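# Not hungry at all after evening runs, then starving at 11. Normal??

**posted by Droritz**

Ok quick background. Started running again in the spring, after work, mostly because the mornings are impossible with my kid's school stuff. Usually 4 miles, sometimes a bit more if the legs feel ok. Get home, shower, look at dinner and just... no. Can't face it. Not sick exactly, more like my stomach is closed for business.

Then 11 at night I'm standing in the kitchen eating cereal out of the box. And cheese. And whatever is left from the dinner I didn't eat. Sleep is bad after that obviously.

Things I tried
- eating before the run (side stitch, never again)
- forcing down dinner anyway, felt gross all evening
- a banana right after, sort of ok but doesn't stop the 11 pm thing
- running slower. Didn't really stick with it, I get bored

Not trying to lose weight, if anything I dropped 7 pounds since spring and would rather stop there. No meds. Doctor did bloodwork for something else and said it was all fine, but I didn't ask about this becuase it didn't seem like a big deal then.

So is this just how it is for some people? Does it go away? And what do you actualy eat when you don't want to eat?

---

**Jonatan Skjelbred**

Very common, I'd say half the people in my running club have some version of it. Hard effort knocks the appetite down for a while. Blood goes to the legs and skin, gut gets less of it, and some of the hunger hormones dip too. For most people it wears off in an hour or two. Yours seems to wear off right around bedtime, bad luck with the timing.

What worked for me, in no special order:

**Drink it.** Could never chew anything after a run but could always drink. Milk, chocolate milk, kefir, a smoothie with oats in it. Doesn't need to be a fancy recovery product. I did chocolate milk for a whole winter.

**Split dinner.** Small thing when you get in, within the first half hour or so, then real dinner an hour and a half later. Put a plate aside and set a timer if you have to. The mistake I kept making was deciding "not hungry = skip it" and then forgetting until way too late.

**Eat more at lunch.** Boring but this was the big one. I was having a sad salad at noon and running on nothing. When I moved to a proper lunch plus a snack at 4 the night raids mostly stopped. If the snack gives you a stitch, go smaller and plainer. Toast with jam, half a bagel. Two hours before is fine for most people, one hour is pushing it.

**Slow down the first and last mile.** I know you said you get bored. Still. The harder you go the flatter the appetite after, at least in my case. Finish with 15 minutes easy and some walking, don't sprint to your front door and then sit down to a plate of pasta.

Also soup. Soup is great. Salty, liquid, goes down when nothing else will.

The weight thing, keep an eye on it. If it keeps dropping, or you start feeling cold all the time, tired, getting every bug that goes around, then ask the doctor about it specifically. Bring a few days of what you ate written down, they like that.

Edit: forgot to say, are you drinking enough water? I read thirst wrong all the time. Come in dried out, feel a bit queasy, call it no appetite. Couple glasses over the first half hour, not all in one go.

---

**Breathnach**

its the heat. mine goes away completly in december and comes back in june. run later or get a fan. cold shower not hot

also cereal at night is not a crime lol

---

**Skorerum**

Mostly agree with Jonatan but want to push back on the drink-your-calories thing a little. For me liquid stuff right after made the queasy part worse, esp anything with dairy. Might be just me. What I can handle is cold and plain and a bit sour. Cold rice with cucumber. Applesauce. Yogurt on a good day. Orange slices. Hot food smell is what kills it so whoever cooks at your place, see if dinner can be something that's fine at room temp. Potato salad, cold noodles, wraps. Sounds dumb, fixed most of it.

And if you do wake up the kitchen at 11, just have a decent plate planned. Toast and egg, sit down, ten minutes, bed. Standing up eating from the box is how I ended up eating the whole box.

Breathnach has a point about temperature too. I do a lot worse on humid days. Treadmill in the basement is cool and my appetite comes back way faster, can't prove it though.

Couple of renders, gray curved shape in both:
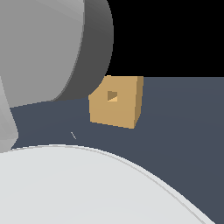
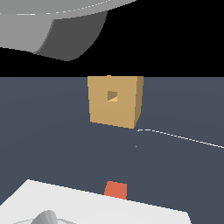

## Follow-up from Droritz, 17 Oct 2018

Thanks all. Sorry for going quiet, work.

Went with bigger lunch + 4 pm toast, and the cold food idea. Tried the chocolate milk, liked it, then had it every night for a week and now can't look at it. Cold noodles are the winner. Kid likes them too so that's dinner sorted.

11 pm thing is down to maybe once a week and only after the long run. Water, yeah, I was hardly drinking anything from lunch on. Probably a big part.

Weight is holding. Will still ask the doc next time I'm in.

@Breathnach bought a fan. Cold shower no thank you

---

**Drukunen**

Reading this a bit after the fact but same problem here, only on the bike. Does the lunch thing work if you ride straight from the office? I can't really eat at my desk at 4, we have meetings. Thinking a bigger lunch and then a bar in the parking lot, but that's maybe 20 minutes before I start.

**Jonatan Skjelbred**

Bar 20 min before is ok on a bike for most people, less bouncing. Start with half and see. Keep the rest in your pocket for the ride.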